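Wanted: People Who Were Wrong About an Election and Wrote It Down

The Kashindye Forecast Diary is looking for 71 participants

Before the last mayoral runoff in our county, a retired bus dispatcher told one of our interviewers that she was certain the incumbent would lose. He won. When we called her back a month later, she said she'd always figured he would pull it out. We read her own words to her. She asked if we were sure we had the right number.

We have a lot of calls like that on file. We've made a few of them ourselves, in a sense: one of us has gone through old emails to find out what he believed before the last governor's race, and he'd prefer not to discuss it.

The Kashindye Forecast Diary is a small study of how ordinary voters remember their own predictions. We don't care whom you vote for. We care what you thought would happen, how sure you were, and what you say about it afterward, once the result has had time to settle in and start looking obvious.

What you would do

You'd keep a diary for 12 weeks, through the fall campaign and a little beyond it. Each week we send you a short form, which takes 10 minutes if you're decisive and longer if you're the type who reads the polling crosstabs. You tell us who you think will win 4 races: one for the Senate, one for the House, one for your statehouse, and one local contest so obscure that you'll have to look up what the office does. (Last time it was a drainage district. Feelings ran surprisingly high.)

You also give each guess a confidence score and a sentence or two of reasoning. "Gut feeling" is a perfectly good reason and a popular one. "My brother-in-law says so" is fine too, though please tell us whether he's usually right.

In December we call you for one long conversation. You won't have your diary in front of you. We will.

Who we're looking for

Adults who are registered to vote in the United States and plan to live at the same address through the end of the year. You need a phone, an email address and a tolerance for being reminded of things.

We'd especially like to hear from people who don't follow politics closely. Our earlier rounds leaned heavily toward folks with four news subscriptions and a favorite county in Wisconsin. They were good company, but they aren't the electorate.

People who live together can both apply. Please fill out your forms separately. We can tell when you haven't, mostly from the spelling.

Who can't take part

Candidates, campaign staff, paid consultants, pollsters and anybody who appears on television to explain what voters want. If you've knocked on a few doors or put up a yard sign, you're welcome. If you've put up several hundred, write to us first and we'll talk.

What you get

A gift card after the diary ends, and a second one after the December call. The amounts are listed on the consent form. They won't change your life, but they'll cover a decent dinner for two if neither of you orders the fish. We'll also mail you a printed copy of your own diary, which former participants have described as "interesting" in a tone we've come to recognize. It comes by Fedex, so please give us a street address.

Your entries are stored under a code number. Names are kept apart from answers, and nothing we publish will identify you, your town or your brother-in-law. You may quit any week you like without giving a reason. If your reason is that the election has become too depressing to think about, you can put that in the comments box, where you'll have plenty of company.

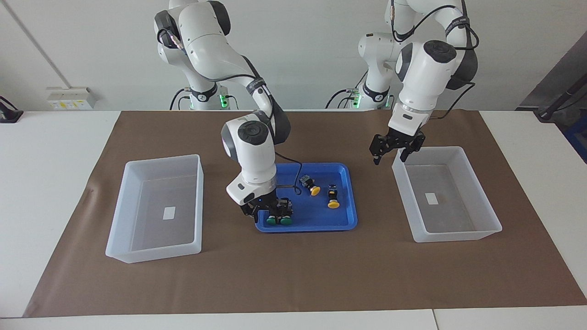 Girish Ahuja kept a diary in the last round and says the weekly form was painless but the phone call was rough, as he'd have sworn he had called the Senate race correctly from the start and it took three of his own entries, read aloud, to talk him out of it. He has signed up to be interviewed again about how he remembers that.

How to apply

Send an email to the Diary desk at Kashindye with "Forecast Diary" in the subject line. Tell us your state, your age and how you usually hear about elections. The radio counts. So does the guy at the gas station. Please don't include your predictions yet. People do this every time, often in capital letters, and we have to set them aside.

Applications close on 12 August 2026. We'll write back to everyone, including those we can't place, and first forms go out soon after to those we can. If we get more applicants than places, we'll draw names within each region, so applying early gains you nothing but our good opinion.

Questions about the study go to Chepkoech Barasa, the project coordinator. She can tell you about consent, payment and what we do with the data. She won't tell you who's going to win. She has it written down in a sealed envelope, like the rest of us, and is already a little vague about what it says.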